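The robots are coming for the lemons

26 Feb 2018
726 shares | 17 comments

Writing this fast, between the prep shift and the dinner shift, so forgive the state of it.

For eight years I've worked in kitchens that belong to somebody else. Hotel kitchens mostly, then a catering company, and since last spring the prep room at Mestness, where we do garnish, cut fruit, syrups and glassware for a bunch of bars that don't want to do their own. You've probably had a drink with one of our lemon slices on it. You didn't think about who cut it. Fine. I wouldn't either.

In January the owners told us they'd signed up with an outfit called Lornari to look at automating "the repetitive portion of the work." That was the phrase in the email. The repetitive portion. I read it standing at the sink and thought, well, which portion is that? Slicing? Rinsing? Putting things in tubs, putting lids on the tubs, labels on the lids? Because if you take all of it out I'm a guy in an apron next to a fridge.

So I have opinions. Here they are.

First one. I'm not against it. People expect me to be. My sister expected me to be, she had a whole speech ready. But I've had tendon trouble in my right hand since my second year in the job, and citrus juice in a small cut at five in the morning is a feeling I'd gladly hand over to anything with a motor. Anyone who says cutting fruit for a whole shift is craft that must be protected has not cut fruit for a whole shift. It's a skill, yes. You get good at it. You can also be good at something and be sick of it.

Second. The word "repetitive" is wrong and it matters that it's wrong. Lemons are not the same. Some have a thick neck, some are half seeds, some feel fine and are brown inside. You find out with your thumb. You turn it, you start from the other end, you chuck it. Takes no time at all and you don't know you're doing it. When the Lornari people came to talk to us they asked us to write down the steps for a lemon wheel. I wrote four. Lâm Đàm, who has the station beside mine and is slower and neater than me, wrote 15. Both of us were right I think. Mine was what I tell new people. His was what your hands do.

And here's my problem. Those 15 steps went into somebody's folder. He got a thank you. He's paid by the hour at the same rate as me, same as the kid who started after Christmas, and the thing he knows was the most valuable thing in that room. If it ends up in a machine then he sold it for the price of one coffee break. Nobody was being evil. They were nice, they brought pastries. But I keep coming back to it. If you need a worker's knowledge to build the thing that does the worker's job, that's worth money, and it should be in writing before the first question gets asked. Not after.

Third, the jobs. Management says no one is losing hours. I believe they beleive it. At Nistmont, the bakery supplier where my old shift lead went, they said the same when the packing line came in, and nobody did get fired. People left and weren't replaced. Roughly half the packing crew in one year, she told me, all of it voluntary on paper. Then the ones still there were doing the walking and lifting and unjamming, all the stuff between machines, alone, with headphones in. That part gets me more than the number does. She used to know everybody's kids' names.

A prep room is talk. That's what it is. You're at a table across from someone and your hands are busy and your mouth isn't, and that's how I learned half of what I know about this city, and how I found my apartment. Put a machine at the table and one of those people is across the room now, watching a screen.

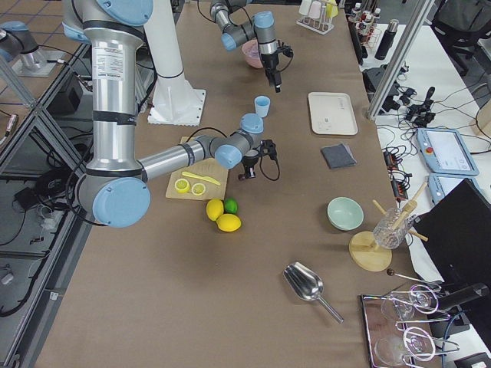

Which brings me to the stuff they think is easy. Everyone goes straight to the knife. The knife! As if cutting is the hard bit. Ask anyone who's closed down a bar station. Stemmed glasses are the hard bit. Wet ones, thin ones, one with a chip you only feel with your lip or your finger. A glass lying on its side in a rack, next to another glass. Picking that up takes a kind of manners. I've broken plenty and I've got two hands that came with the body.

Maybe they get there. I'd bet they do, they're patient people and there's two arms on these setups for a reason, I guess, same as me. But in the meantime somebody has to lay everything out so the machine can find it. Bowl goes there, board goes there, fruit goes there. And that's a job too. It's a worse job than the one it came from. You're not making the garnish, you're setting the table for the thing that makes the garnish. And I promise you it will be called assistant something and pay less.

What I'd want. Short list because I have to go back in.

Ask before. Put a price on what people tell you, and pay it to the person and not to the company.

Let us stop the thing. There's a red button, great, everyone loves to point at the red button. I mean really stop it, as in the crew can say this is making the work worse and somebody has to do something about that, in a week, not at the next review.

Keep two people in the room. Always. I don't care if the numbers say one. Kwon, the place that does our linens, went down to one person on the night side and I've met that person and he talks to the dryers.

Give the boring part away and give back some of the other part. This is the one I'd actually fight for. If a machine does the wheels then let Lâm do the syrups, let him mess around with the menu, let the new kid learn something before noon. The owners keep saying we'll be "freed up." Ok. For what? Write down for what. If the answer is more tubs, faster, with less people, then say so and we can all make our plans like adults.

I don't think the machines are the issue, mostly. I think it's that the decision about what counts as boring got made by people who've never stood there. Some of what looks boring from the office is the part I like. Setting up in the morning, board down, cloth folded, everything where it goes, before anyone's talking. I'd keep that and give up the slicing tomorrow. Someone else at my table would say the opposite. Nobody has asked either of us.

They're coming back next month with a follow-up and I've been told there'll be time for questions. I've got mine on a piece of tape on the inside of my locker. Lâm has his on an index card, both sides, numbered.

Ok. Dinner shift.

17 comments | Share | Save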